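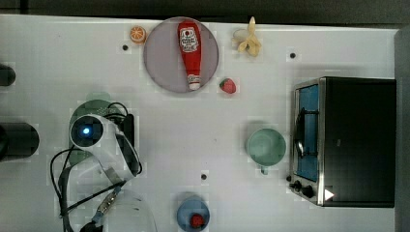 Ketchup on the Plate

A short story, posted 4/13/25

I had been cook at the Eder School for longer than most of the pupils had been alive, and in all that time I had never been asked to do anything by the robot club except stop propping the hall door open with the flour bin. So when Mr Dobre came through my hatch one afternoon, wiping his feet though it was perfectly dry out, and asked whether I might spare an hour to come and look at a table, I supposed one of the legs had gone.

"No, no," he said. "The table is very good. It's the breakfast I'm worried about."

His first name is Horațiu, and he did once teach me how to say it properly, over a tray of cooling flapjacks, but I've called him Mr Dobre from the start and it would feel forward to change now. He is a tall man with a soft voice, and he carries a screwdriver in his top pocket where another teacher would have a pen. I took my apron off and went along with him.

The club meets in the old needlework room, which still has the tape measure painted along the wall. There were children on every chair and a few on the windowsill, and nearly all of them were arguing. In the middle was the white table, and over at one end of it was Skeltano.

I should explain the name, as I was cross about it for weeks, thinking it was a pasta. Somebody's little sister had tried to write "skeleton" on a drawing of the arm, and the drawing went up on the wall, and after that there was no shifting it. Skeltano had a white housing on the gripper with a blue light that glowed in the middle of a round black opening, and a good deal of cable, and I will admit that I said good afternoon to it when I came in. Some of them laughed, but Jhonatan Palomino didn't. He said good afternoon back, on its behalf, quite seriously.

Now Jhonatan was a boy I knew well from the dinner queue. He never took gravy and always asked what was in things. He had come to us halfway through a year, from Demura, and for the whole of his first term I don't believe I heard him say more than "no gravy, please, thank you." And there he was with a clipboard, in charge of the breakfast.

"We've got the Hinitz in June," he told me. "You have to clear up a kitchen table that somebody else has laid. You don't get to see it first. There's 500 points, and last year the club got 70."

"Seventy's not nothing," I said.

"Most of it was for the poster," said a girl on the windowsill.

It seemed the trouble was this. They had been practising with a table they had laid themselves, and being tidy-minded children (in that room, at least; I've seen what they leave under my benches) they had laid it the same way every time. Plate in the middle, mug on the right with its handle out, fruit all in a row. Skeltano had become very good at that one breakfast. Then Mr Dobre had turned the mug round while they were out at break, and the arm had reached for the handle where the handle used to be, and closed on nothing at all, and carried the nothing very carefully to the other side of the table and put it down.

"So we need somebody who doesn't think like us," said Jhonatan. "Mr Dobre said you've seen more breakfasts than anybody."

Well, I was flattered, I don't mind saying. I rolled up my sleeves.

The first thing I did was take the ketchup, which they had stood at the back like a soldier, and lay it flat across the plate with its cap towards me.

You would have thought I had sworn. "But it's on the plate," said the girl on the windowsill, whose name was Maribel and who had, I learned later, written the part that decided what went where. "Nobody puts a bottle on a plate!"

"My husband did it every morning for thirty years," I said. "He'd finish with it and down it went, wherever his hand happened to be."

Jhonatan wrote that down. I saw him do it. He wrote *husband* and underlined it.

After that I rather got going. I peeled the banana partway and left it with its skin hanging open, as you do when the telephone rings. I put half an orange beside the plate, cut side up, and a single strawberry down on the bare table, all by itself, as though it had rolled away from its friends. I pushed the mug up against the toaster oven, then thought better of it and gave it a bit of air. The little blue pot I shoved down to the edge nearest me, where I'd want it if I were the one stirring, and the green dish I slid right in beneath the arm.

"That's mean," said Maribel, looking at the dish.

"That's a kitchen, love," I said.

They ran it. I won't pretend I understood what they were doing on the laptop, but I understood the hush. Skeltano leaned out over the table and stopped, and the blue light sat there, and I found I was holding a tea towel I didn't remember bringing. Then it went for the strawberry and had it up in the air by its leafy top, and everybody breathed in, and it set it down in the green dish as gently as you like. The orange it nudged a good way along before getting hold of it. The banana it wouldn't touch. It came close, and drew off, and came close again, for all the world like Jhonatan with the gravy.

And the ketchup it took for part of the plate. It tried to lift the two together by the rim, and the bottle rolled off and went over the side of the table and across the floor, and ended up against my shoe.

There was a silence, and I thought, oh dear, I've spoilt it for them. I bent down and picked the bottle up and was about to say I was sorry.

"Again," said Jhonatan. "Please can you put it back exactly as awful as it was?"

So I did. I went along the next day as well, and the one after that, and by the end of the month I had my own hook on the back of the needlework room door. I laid them a breakfast for a family in a hurry, and one for a person with a cold. I laid one as my mother would have done it, with the mug on the far side of everything because she was left-handed and wouldn't be told. Mr Dobre kept a list of them on the wall, and when the list got to number 13 he asked if anyone minded an unlucky breakfast, and they all voted for the unluckiest one I could think of. I stood the strawberry in the mug. It took them two afternoons to get it out.

Jhonatan talked the whole time. It came out sideways, while he was looking at something else. He told me that at home in Demura his grandmother had cooked for a whole street on feast days, and that you couldn't see the cloth for dishes, and that she knew without looking where each thing was and would smack your hand if you moved the salt. He said that when he first came here he used to lie in bed and try to lay that table in his head, in order, and that he always lost it somewhere near the bread.

"Could you draw it for me?" I said.

He drew it on the back of the clipboard sheet. It took him until the bell and past it. Mr Dobre saw what he was about and let the bell go, and sat down at the far bench with his screwdriver and tightened something which I'm fairly sure was tight already.

That was breakfast number 14. We hadn't the half of what was wanted, so we made do: a saucer for the olives, the blue pot for the beans, and folded paper for the bread, a great heap of it. Maribel did the bread. I asked Jhonatan where the salt should go and he shut his eyes and pointed, and I put it there.

"Ready?" said Mr Dobre.

Jhonatan had his hand over the key. He looked at the table for a good while, and then up at Skeltano with its blue light on, waiting.

"Can we leave it a minute?" he said. "Before it clears it away?"

We could, of course. Maribel budged up along the windowsill, and I went to put the kettle on.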